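Wrist camera only, or wrist plus overhead, for a small pick-and-place policy?

Last updated: July 18, 2022

tolva_k
I am writing my thesis on how many demonstrations a policy needs before it can grasp thin boxes. My data set is called Surex and has 1104 demonstrations. With the wrist camera alone, the policy grasps well in the first part of the motion, but it becomes uncertain after the fingers close. My advisor thinks that the network looks too much at the printing on the package and too little at the fingers. Has anyone measured this? I can collect 142 more demonstrations before November, so I would like to spend them well. Below is the kind of view I train on.
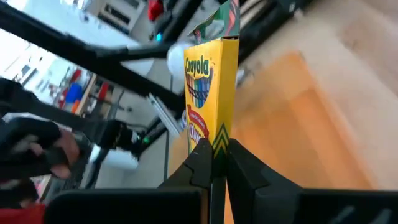
Wrist view with the crayon box between the fingers.

My crop keeps the middle of the view and throws away the left and right sides. Maybe this is the mistake, but I am not sure.

Gill
We had the same problem in the Clurar project. We trained two policies on the same 1000 demonstrations, one with the wrist view and one with the wrist view plus a fixed camera over the table. The second one was better at placing, but for grasping we saw almost no difference. What helped the grasping was to change the object often. If the same yellow box is in every demonstration, the network can learn "yellow in the middle" and believe that the grasp is finished. Please try it with plain boxes also, and test on a box it has never seen -- the training loss will not show you this problem.

About the crop, I would keep the full width. The contact on both sides of the box must stay visible, and a tight crop loses it when the box is held a little to one side. Also check your blur. In your picture the box is readable but the background is smeared, so a policy with only this camera has little help to know where the table is.

dririco_user
just add the overhead camera, it is always better

tolva_k
Thank you both. I will repeat the training with full width first, 5 seeds for each setting, and after that I decide about the second camera. The new demonstrations will be with plain boxes.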